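Three months with the Plistel bin picking kit

I promised in May that I would write about the Plistel kit when I had used it enough to have an opinion. Now I have one, so I try to put it down in order. I work in a small shop that makes parts for furniture and fittings, and I do the automation there mostly alone, with help from my colleague Concetta Cirillo when something must be wired properly. We already had an arm. What we did not have was a way to make it take pieces out of a bin when the pieces lie as they fell.

Plistel sells the kit in two versions. I bought the smaller one, which comes with the software license for one cell, the mounting parts, a calibration plate and 20 hours of remote support. The price was 2912 euros before tax. For a hobby person this is a lot. For a company it is not much, if it works, and I had to explain the difference to Thomas Martinelli, who signs the orders and who remembers very well the last thing I asked him to buy.

The other candidate was the Zepeda package. It is a good product, I tried it at a trade show and liked the interface more. But Zepeda wants a yearly subscription, and the arm must be from their list. Ours is not on the list. I wrote to them twice and got two polite answers which said the same thing.

Setup

The box arrived complete. The printed guide is short and the longer one is online, 189 pages as a PDF, with many chapters for arms I do not have. I would have preferred a separate file for each arm. The chapter about cable routing is very good, I must say, and I read it two times. Please do this also, if you buy it. On my first afternoon I had the cables too short, and the arm stopped with a fault each time it turned the wrist to the far side.

Calibration took me the rest of that day and the next morning. The program asks you to bring the arm to a number of positions over the bin, and if one of them is bad you do not learn it until the end. Then you begin again from the first position. I wrote to support about this and a man named Savvas Zervas answered in the same hour. He told me there is a hidden option to keep the good positions, under the menu "Session". Why it is hidden he could not tell me. But he was friendly and he knew the product very well, and he used only a little of my hours.

Teaching the parts

You can load a drawing of the part or you can teach it by example. I tried both. With the drawing it goes quickly for simple shapes. With the example method you need more patience, but it accepts small differences between the pieces, and our pieces always have small differences. I finished with the example method for almost everything.

The software chooses the piece it believes is the easiest, and it shows you the choice on the screen before the arm moves. In the first week I kept this confirmation on and pressed the button for every pick. It is slow, of course. I recommend it anyway, you understand after some time how the program thinks. For example it does not like pieces that touch the wall, and it will leave them for last also when they are on top.
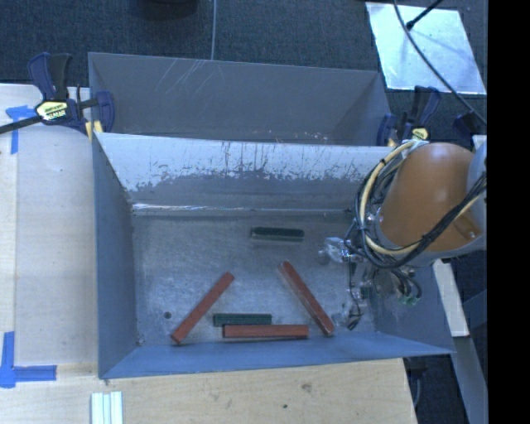 My test for every new version of the software is a small group of plain bars, and I always let them lie crooked. A full bin is easier than people think, there is always something good on top. The difficult moment is near the end, when few pieces are left on the floor of the bin and each one has its own direction. With the two dark green bars and the three reddish ones I had a good mix of this: one green bar lies alone toward the back, and the other has a red one almost against it, near the front wall. For such a pair the gripper fingers need space on both sides, and there is a setting called "side clearance" which decides if the program tries it or not. The default value is too careful for us. I lowered it to 8 and I am satisfied with that.

What I do not like

The metal floor of a bin, when it is scratched and shiny, gives the software trouble in the afternoon, when the sun comes from our west windows. It proposes picks where there is no piece. Plistel says to paint the bin matte, and sells a paint for it. I put a curtain on the window, and it is better now.

The log files are also strange. They are saved with the time in another time zone and I found no way to change it. Thomas Costa, who has the same kit in his shop, wrote a small script that corrects the names, and if you ask me in the comments I can send you his address.

And the update in the second month deleted my taught parts. There was a warning, but it was in the release notes and not in the program. Make a backup before each update – the export button is in the lower corner of the parts page and it takes less than a minute.

Would I buy it again

Yes, for our case. If you have an arm from the Zepeda list and you want less work at the start, look at Zepeda first. If you have an older arm and some patience, Plistel is the better choice and the support is serious. I have 14 hours of it left.

Next I want to try the part feeder from Skitport with the same cell. Rosario Pellegrini has offered to lend me his for two weeks, so I will write again when I have it running.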